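Home | Galleries | Workshop | Lost & Found | Contact

Filed under: Repairs, Bags and Luggage

Nammont Mending Room: the February bags

Posted by Sheldon Després, February 17, 2025

The mending room takes in bags all year, but February is the busy month. School is back, straps have given way, and people find out what a summer in the hall cupboard has done to a zip. We had 86 bags through the door by the second weekend. This gallery is a short record of the work, with notes on the jobs for anyone who wants to try them at home.

We charge for parts only. Thread comes on Lüthi cones, 3,000 metres each, and we get through a cone in almost a season. Zip sliders are kept in the Ikberg drawers by the window, sorted by size. If you are bringing a bag in, please empty it first, including the small front pocket.

A few general notes before the gallery.

Straps. Most failures are where the strap meets the back panel. We unpick the old stitching, add a patch of webbing inside and sew a box with a cross through it. Allow a week.

Zips. A zip that splits behind the slider usually needs a new slider and the teeth are fine. Rub a candle along the teeth before you decide it is dead. If teeth are missing near the middle, the whole zip has to come out, and on a curved seam that is slow work.

Cleaning. Lukewarm water, a little dish soap and a soft toothbrush. Work along the seams and do not scrub across the piping. Pale colours should dry in the shade. Please don't put a bag in the dryer.

Labels. Every bag gets a Plemberg tag with a number and a surname. Keep your half of the tag.

THE GALLERY

1. Pink backpack, zips and piping
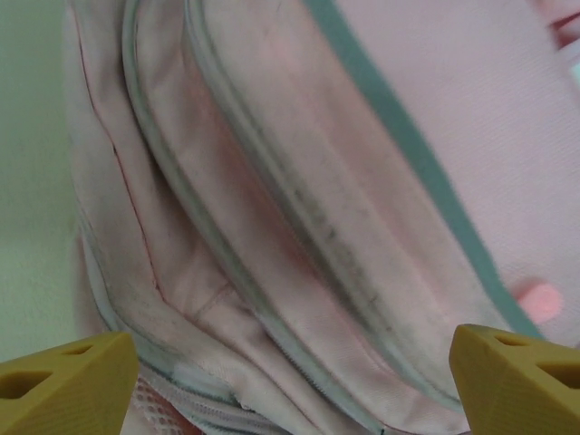 Pale pink woven fabric with curved zips and grey-blue piping. There are faint grey marks on the cloth between the piping lines, a job for the toothbrush.

2. Next drop-off day

Saturday morning, nine to noon, side entrance. Parking is on the street only. Large suitcases by arrangement, as we are short of shelf space until the end of the month.

Tags: backpacks, zips, mending, cleaning

Share | Print | 1,668 views | 4 comments

Older galleries | Next gallery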